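Planning the Equipment Budget for a Robot Pick-and-Place Bench
Student project report, Stovbridge, May

1. Purpose

Our group had to decide what the department should buy for a one-arm sorting bench. We were told to do the planning in simulation first and put in an order only after the layout was settled. This report covers the arm, the gripper, the table and the test objects.

2. Budget

The limit for everything other than the arm was $2000. The arm comes out of the department's own funds, so we only had to plan around its size and reach. Nuser quoted $486 for a table with a plain top. Mirnell quoted a lower price, but delivery was 15 weeks and we could not wait that long. Cheung sells the mounting platform, and we are still waiting on their final number.

3. Simulation

We built the room with a long white table and a Franka Emika arm, then loaded objects from a free library of 47 models. We wanted shapes that would be hard on a two-finger gripper in different ways. A thin scraper lies close to the table, a racket is wide and flat, and a phone has to be held by its edges. The renders are from the simulated room.

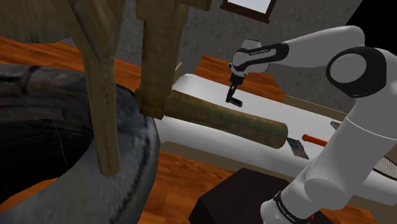
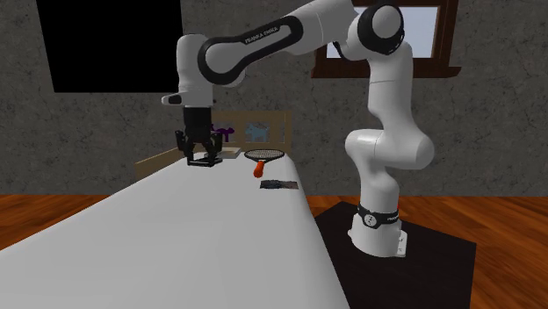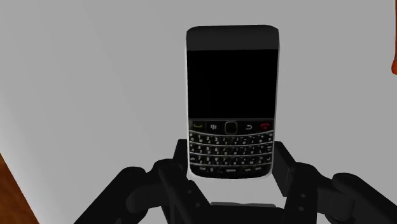 4. What we changed in the plan

The first draft had a shorter table. We went to a longer one so that large items and small ones can be out at the same time. We also moved the arm off the table and onto its own floor platform. This adds a line to the budget but leaves the whole top free.

We kept the standard two-finger gripper on the list. A second set of fingers is listed as optional, to be bought only if money is left after the platform.

5. Still open

The platform price from Cheung.
Shipping on the table.
Whether the test objects are bought new or collected from around the department. We left $15 per object in the sheet for now.
A spare set of cables, not yet priced.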